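Hegarty hand teaching: frequently asked questions

Applies to Hegarty controllers supplied by Lovitz. Last revised 19 May 2018.

What is the difference between hand guiding and remote teaching?

In hand guiding, the operator holds the arm and moves it through the task. In remote teaching, the operator wears the Skidberg glove and the arm copies the motion. Both produce the same type of recording.
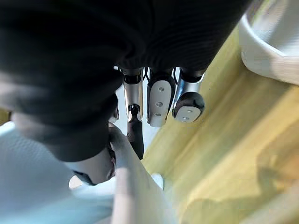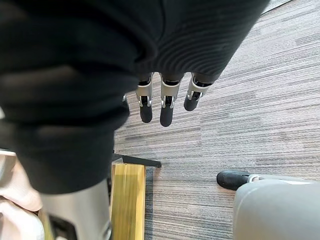 Fingers and sleeve, from the wrist camera.

Which method should I use?

Use hand guiding for large arm movements. Use remote teaching where the fingers have to close on something, as your own hands will otherwise block the wrist camera.

How many recordings does a task need?

Start with 20. Tasks with two or more grasps usually need roughly 100. Vary the starting position of the object each time.

Should I delete failed attempts?

No. Mark them as failed in Prosent and keep them. Delete a recording only if the camera stream is missing.

Can I stop partway through?

Yes. Press pause, wait for the arm to hold, then release the glove. Pauses longer than 2 seconds are trimmed on export.

Does the sleeve have to stay on?

Yes. Check before each session that the cuff is clear of the finger joints.

Export stops with "index full". Why?

A single Prosent folder holds 1,027 recordings. Open a new folder and export again. The limit will be raised in the June release.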